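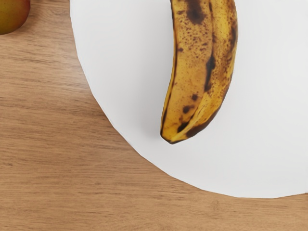 Rules for soft fruit in a sim test - what counts as a fair pass?
Posted by Eylül Kaplan in Grotano Help, Good Practice

Writing up the house rules for our pick and place tests at Rastville and stuck on soft fruit. Everything is simulated for now, table, plate, fruit, few cartons and cans. Old rule says "object placed on plate, not dropped". Fine for a can. But a ripe banana you can squeeze flat in real life and the sim won't care.

So: do you set a grip force limit in the rules even when the sim fruit can't bruise? And does touching other stuff on the table count as a fail? We've got 50 runs per object to sign off by end of May, would like to not redo them. 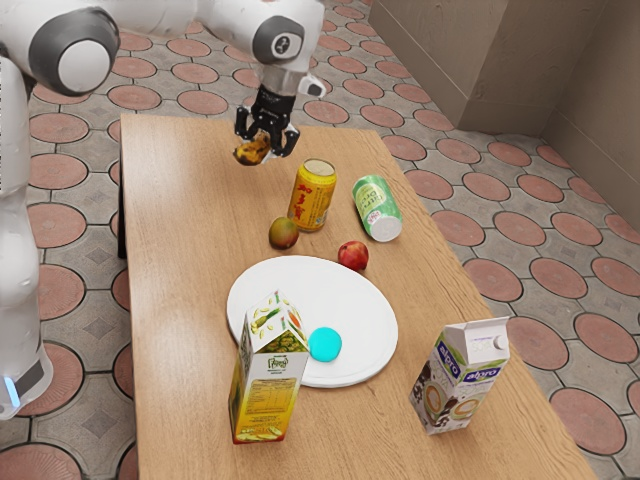
Also what do people do about lift height. Ours says 14 cm clear before any sideways move, someone wants it gone becuase it slows things down.

Tekin
Yes set a limit. Log the force at both fingers for every run and fail anything over the line, even if the fruit looks fine. We didn't at first and had 2,380 runs nobody could compare with the real arm later. Binned the lot. 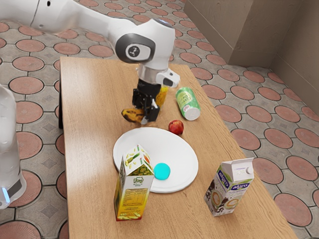 Contact with other objects - split it in two. A light touch gets noted, moving something or knocking it over is a fail. Write down which objects were there at the start and how they lay, or you'll be arguing about it afterwards. A can on its side next to the plate, like the green one there, is a fair start position but it has to be in the notes, otherwise the reviewer thinks the arm knocked it. Same for a carton standing right up against the plate rim. And say where on the fruit the grip should be. "Holds the banana" is too vague, put middle third or whatever you want.

Lift height, keep it but measure from the lowest point of the fruit, not the fingers. Long things hang down or stick out to one side.

Stalo
just use the default settings, sim fruit is a solid lump anyway so force means nothing. never had a complaint

Tekin
@Stalo it means nothing to the fruit. It means plenty when the same program goes on a real arm.

Stalo
fair enough, we dont have a real arm

Eylül Kaplan
Thanks both. Going with a force limit, two levels of contact, height from lowest point. Will also fix one fruit model per test set and put a close-up in the rules so everyone is using the same one. Had two versions going round, one a lot greener, and the camera side did better on one than the other.
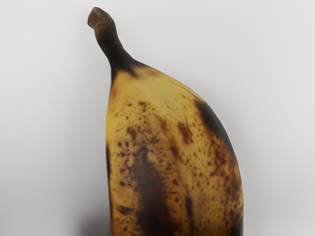

The ripe banana, stem end.

Version number of the model goes in the log next to the run number. Will re-run the ones with no force data, the rest can stay I think. Anyone got wording for "light touch" that a new starter would understand? Mine is half a page long and still not clear.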